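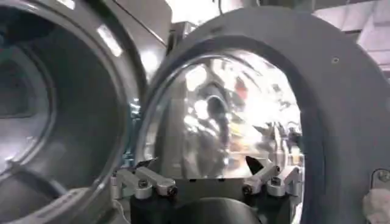
Re: [plosurmont-residents] Laundry room hours and the new sign-up sheet

The front-loaders stay where they are. My answers to the other points are below.

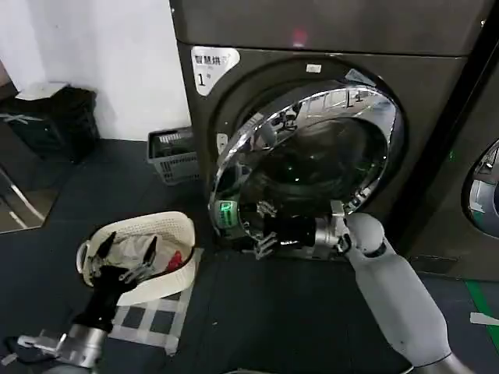 From: Adhiambo Mushi
Date: 03/05/2025
To: plosurmont-residents

Olszewski wrote:
> Two things before the April meeting. First, can we keep the
> laundry open past 10 at night? I work late at Kalstead and
> get home after it is locked. Second, my statement shows a
> charge of 659 for "shared utilities" and I can't tell what
> is in it. Last year it was a separate line for water.

On the hours, the house rules say 10, and changing them takes a vote. I have put it on the agenda. The people in the units over the laundry should come or send a note, as they get the noise.

On the charge, water and hallway power were put on one line when Zastosstead took over the billing. I asked them for the split and will post it to the list when I have it. Please don't hold back payment in the meantime, they add a late fee.

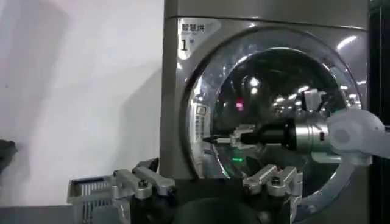
Sign-up sheet

The paper sheet on the door goes away in April. Slots will be kept in the binder by the mailboxes. Write your unit number, not your name. You can book 2 slots a week. If you are more than ten minutes late, the next person may take the slot.

Unit 42 asked about dryer time. Heavy things like comforters need a full slot to themselves, so book one for drying
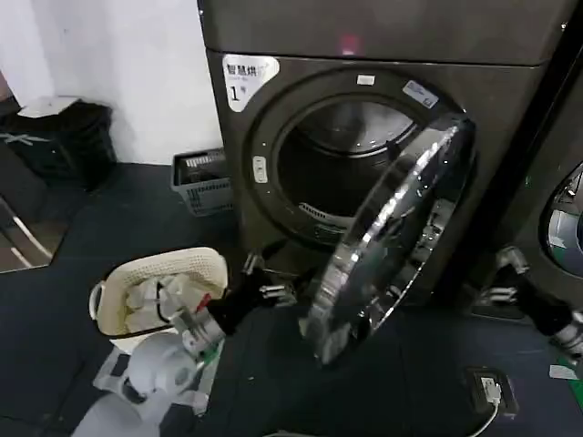
and don't count on finishing in the tail end of your wash slot. Clean the lint filter when you're done.

Send agenda items to me off list, please.

Adhiambo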